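We've had the Hattori hand grippers in our house since July, which I think is long enough to have stopped being polite about them. I bought the pair from Plirkurberg after dithering for most of the spring, and I put in the order at eleven at night, when I make all my larger purchases.

If you haven't run across these, they're grippers you hold and work yourself, and what you do with them gets recorded so that a robot arm can be taught the same job later. Plirkurberg sells the pair along with a service plan. You record small household chores, send the sessions in, and their people check them over and tell you which ones are fit to train on. My plan covers 3,000 clips, and so far I've sent 2,435, mostly picking things up and putting them down again (my sister thinks I've lost my mind, and she may have a point).

First, the good part. The finger pads are wonderful! I had an older kit, the Brarkness, with smooth hard fingertips, and anything light and slick would shoot out like a watermelon seed. The ridges on these take hold of a little carton by its ends without crushing it, and you get a real feel for how hard you're squeezing. I've done soap boxes, tea tins, a deck of cards and one very patient lemon. Small boxes are where I'd start anybody off, and standing them up on edge is a nice bit of practice once your wrist settles down.

I work on the bed a good deal, with a wooden board laid down so there's something firm to set things on. The light is best in there in the morning, and I can sit down, which my back appreciates after the first hour.

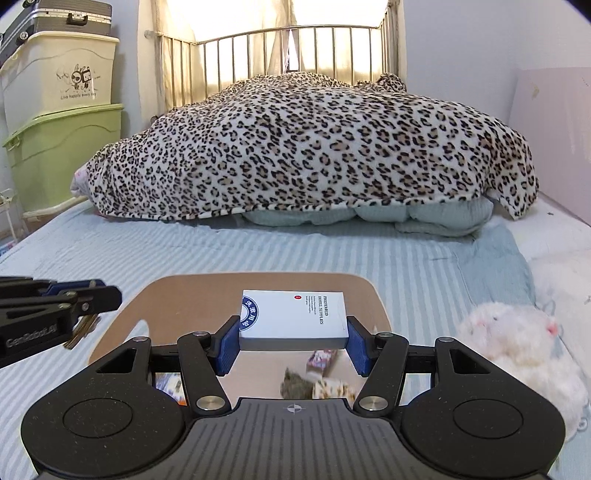 Small box from Preferred Hotel Supplies, held on edge between the blue pads, with the board underneath.

Now for the grumbles. They're heavier than I expected, and my thumb was sore the whole first week. The manual skips from charging straight to uploading, with hardly a word on calibration in between – I had to write to support twice. Katsuhiko Murakami answered me both times and was kindness itself, and the second time he sent a page of notes that ought to be in the box to begin with. Review is slow, too. A batch I sent in on a Tuesday sat there until the following week.

Indira Kurian, who talked me into all this, prefers the Kasia set for being lighter, and I did try hers for an afternoon. It's easier on the hand, but I dropped more. I'm keeping mine. Four stars, and I'd give the other half if they'd fix that manual.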